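Section 5. Setting up the tray station

I've set this station up more often than any other at Hunholm, and I still go through the steps in order, so please do the same the first few times. It takes me 65 minutes if the Zamia arm is already bolted to its stand and longer if it isn't (see Section 2 for the bolting).

Before you start, you want the laptop with the Tahiri control program on it, the handheld remote, the hand, its hex key, a tray and a handful of packets. Charge the remote the night before. It gives no warning when it's getting low, it just stops.

1. Switch the arm off at the back and wait for the joint lights to go out.

2. Offer the hand up to the wrist with the thumb facing you. It should slide on without force — if it doesn't, turn it back a touch and try again.

3. Do up the wrist screws a little at a time, going across and across like you would with a car wheel.

4. Plug in the hand cable and leave enough slack for a full turn of the wrist. I tape mine too tightly about once a year and have to do it all again.

5. Run the laptop's power lead down to the floor box, well clear of the tray.

6. Put the tray within easy reach of the arm, square to the desk edge. Then switch on, open Tahiri and pick "Home". The arm should come up slowly and stop by itself.

CAUTION: Keep your hands and sleeves away from the tray while the arm is homing. Keep the remote where you can grab it without looking.

7. Set the speed to 5 per cent and the wrist angle to 90 degrees. Leave the speed there until the whole tray has been taught.

8. Teach the corner cells first. Bring the fingers down over each one with the arrow keys and press Save. Tahiri works out the cells in between, and it does a decent job as long as the tray hasn't been nudged.

9. Stand a few packets upright in the tray and step through a pick from each, one key press at a time.

Note: if the hand stops short and you get message 227, the hand cable isn't seated. Switch off, push it home and start again from step 6. Don't just clear the message, because it'll be back in a minute.

The finger pads need a wipe with a damp cloth after every session. Fimia sell spare pads in sets and they're worth having in the drawer, as a worn pad drops packets long before it looks worn.

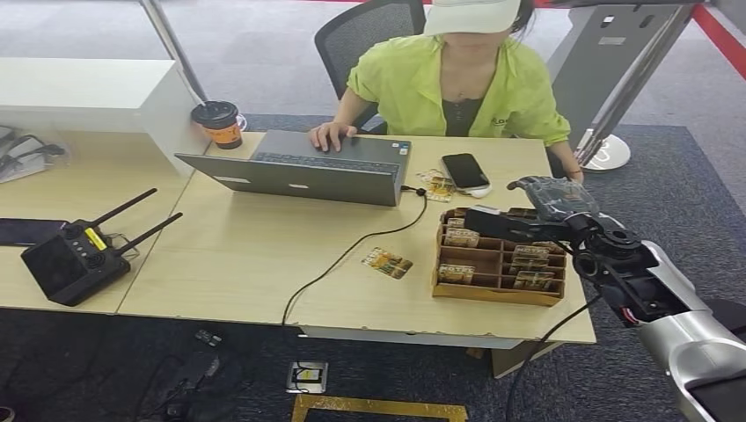
When you do swap the pads, save a copy of your taught cells first and re-teach just the corners afterwards. New pads sit a bit prouder than old ones, so the fingers will close sooner than you're used to.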